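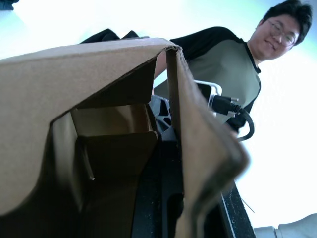
An open box with its insert, packing work, Osus project

Progress report, June 3, 2020

We have good news on the packing side! Since our last report in April we've packed 145 cartons with the folded cardboard insert, and the foam order we had budgeted for has been dropped completely. That leaves $2,000 unspent, and we would like your approval to move it to the shipping trial described below.

The insert went through a lot of versions. The early ones from Lindgren were stiff enough but took too long to fold, and the side compartments kept popping open before the lid was taped. The current one folds from a single sheet and holds its shape (we are really pleased with how this came out). Of the 64 cartons we drop-tested, 23 had crushed corners, all of them from the first batch of board. The second batch, from Celtar, has held up much better so far, and we've asked them to keep the same board weight for the rest of the order.

Flaps are still our weak point. When a carton is opened and closed several times for checking, the crease softens and the cut edges start to fray. We've begun marking reused cartons with a pencil line so they don't go out to customers by mistake.
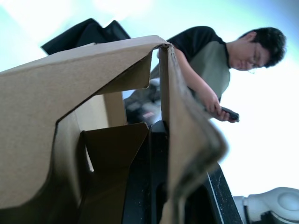
The Jurel packing bench sent a note saying the new cartons are a pleasure to close but hard on the fingers, and asking whether the inner flap could be cut a little shorter so a hand fits in beside it. We think it can, and a sample with the shorter flap is on order.

Next period:
Ship a trial load to the Osus warehouse and back
Test the shorter inner flap
Write up folding instructions, one page, with drawings
Settle the board price with Celtar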